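Tillby Workshop Forum
Home Builds and Shared Workshops

Two-handed lift of a small basket on to a shelf: grip and reach

Posted by Siv Sjögren

I should be grateful for advice on a humanoid build in a shared workshop. The task is to take a yellow plastic basket from a desk and place it on the middle board of a mesh shelf rack. The load is light, and the basket weighs 461 g when filled. In 13 trials the basket tilted forwards 4 times, always at the start of the lift. The arms run on the Trirkex controller with its standard settings. The reach towards the rack is attached for reference.
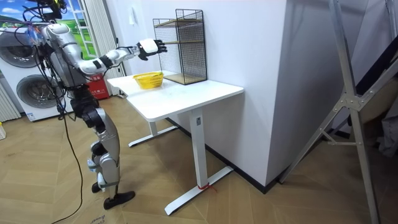

2 replies

Hjørdis Lie

Members are advised to establish first whether the fault lies in the grip or in the reach. I would recommend the following order of work.

Lift the basket by 2 cm only, hold it, and set it down again. Should it tilt at that height, the shelf may be left out of the matter altogether. Next, compare the closing times of the two hands. On our own build at Midtbø the left hand closed late, and the basket turned before the right hand had settled. The fingers should rise along both sides, with the lower ones brought together across the front, before any upward movement is commanded. The position of the contents should also be recorded for each trial, as fruit resting near the front will move the balance forwards. 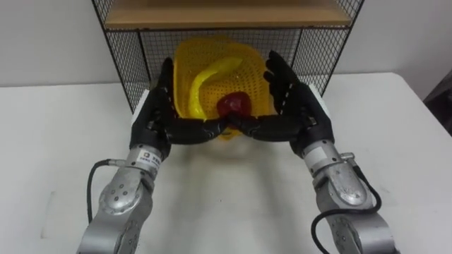
Both hands at the yellow basket, fingertips meeting at the front.

The cables at the wrists require enough slack for the full height of the lift. Please check this with the arms raised as well as lowered.

Trygve Aasen

I had the same trouble in December. Slower lift speed cured it for me. I cannot comment on Trirkex, having only used Prulex, but there must be a speed limit in the settings somewhere.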